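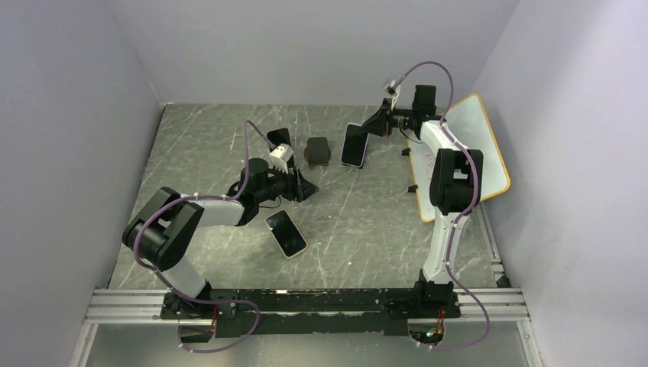 The new hires don't take lunch: a thread from the phone bench

Threads > Work > Shalini Gautam

Home Latest Threads Saved Search

Shalini Gautam
I grade used phones for a living. You trade yours in, it goes in a padded envelope to Ritine in Cernton, and I look at it under a lamp and decide how badly you treated it. Since March I've been sharing that job with two white arms on a black plate.

The arms live in their own little cell with pale walls and a grey tabletop that's pretending to be marble. Management calls the whole thing Histari, which is what it says on the invoice. On the floor we call it Left and Right. Left is better.

Three phones in there at the time of the photo. One standing up on its edge in front of Left, one flat on its back, one on a tilt over by Right. If I left my bench like that I'd get a note.

What they're supposed to do, for those who asked: pick the phone up, show it to the cameras on their wrists, turn it over, put it down, pass it on. What I do: the same, plus sighing.

Before anyone gets sad on my behalf, I still have a job. It has a new title and the same pay, so you can tell it was a promotion.

The old day was envelope, phone, lamp, front, back, four edges, grade, sticker, tray. Again until home time. My neck had opinions by mid-morning. I won't pretend I miss the four edges.

The new day is that the easy phones go to the cell and the hard ones come to me. Sounds lovely on a slide. Consider for a moment what it does to a person to see only the hard ones.

I used to get a nice clean phone every so often. Some retiree's phone, kept in a leather wallet for its entire life, not a mark on it. You'd grade it and feel better about people. Those all go to Left now.

I get the ones with gum on them.

Sachdeva sits at the bench behind me and has been here longer than the carpet. He can tell a replaced screen by running a thumbnail along the join. The project team asked him to write down how he does it. He wrote "thumbnail". They asked for more detail. He wrote "left thumbnail".

To be fair to them, they came back, pulled up two stools and sat with him for 3 shifts, and that was the first time anyone from upstairs had watched him work. He was in a good mood for a fortnight. Then he saw his thumbnail in a flow chart.

There's a small whiteboard leaning on the wall inside the cell, behind Right. Red marker, getting faint. I've asked whose it is and been told it's being looked into. It has survived two cleanups, so I assume it's now part of the process and will outlast me.

Things I do now that I didn't do before:
— rescue phones that have been set down badly
— clear the error light
— fill in the form about the error light
— explain the form to night shift

Night shift has it worse, I should say. They used to be nine people and a radio. Four of them moved over to packing when the cell went in. The radio went with them, and the ones who stayed are more upset about the radio than they let on.

Nobody was let go. I want that on the record, it was promised and it was kept. But two people who left on their own haven't been replaced, and I can do that sum as well as anyone upstairs can.

Somebody in the replies asking whether it's faster. On a plain phone, no. I'm quicker, and Sachdeva is quicker than me. It doesn't go to the dentist, though, and it doesn't get slow at ten past three when the sun comes in through the loading door.

Its best week so far was 1,833 phones. We know because it was printed out and stuck up in the lunch room next to the fridge roster. Our best week was never stuck up next to anything. I don't think it was ever added up.

What it's bad at: glare. Shiny black glass with a bright light over it is hard for me too, but I tip my head. They had to teach it to tip the phone. I found that oddly touching and then it dropped one.

(The phone was fine. It was a lower grade than it had been a second earlier, but fine.)

What it's good at: not having moods about the grade. I've been known to bump a phone up because it had a nice wallpaper still on it and a dog in the wallpaper. Left doesn't care about the dog. The customer getting their trade-in money probably deserves the version without the dog. I'm still thinking about this one.

When it and I disagree, I win. That's written into the procedure and I've had it highlighted. Each time I win there's a drop-down menu asking me why, though, and "because look at it" isn't on the menu. I've put in a request.

The drop-down is the bit I'd keep an eye on if your workplace is getting one of these. Every answer I pick goes back in and makes the cell a little better at my job. I'm training it in between rescuing it. I asked if there was an allowance for training, since there was one when I trained Priority Returns. They said they'd get back to me. That was before Easter.

Practical advice, since a few of you have said yours is coming in soon. Ask early who's allowed to stop it. Ours could only be stopped by a team leader for the first while, and the team leader had a meeting every morning. Now anyone on the floor can, and we do it less than they feared.

Also ask where your chair's going. They measured up for the cell with great care and the benches got whatever was left over. I can now reach the tape gun, the lamp and Sachdeva's lunch without standing.

Also ask for the labour-hire people to be in the briefing. Ours weren't, and they were the ones standing next to it on day one.

Do I hate it? Most days, no. My neck's better. I'm home with some patience left for my own kids, who've each cracked a screen this year and been graded accordingly.

I'd like an easy one now and then, that's all. I put it to the project team as one clean phone an hour for "calibration purposes". They've said yes to a trial. First one came through this morning, leather wallet mark on the back and everything. I took ages over it.

Replies are open till I'm back on the lamp.

Contact | Copyright Shalini Gautam, words are mine and don't speak for Ritine | Back to top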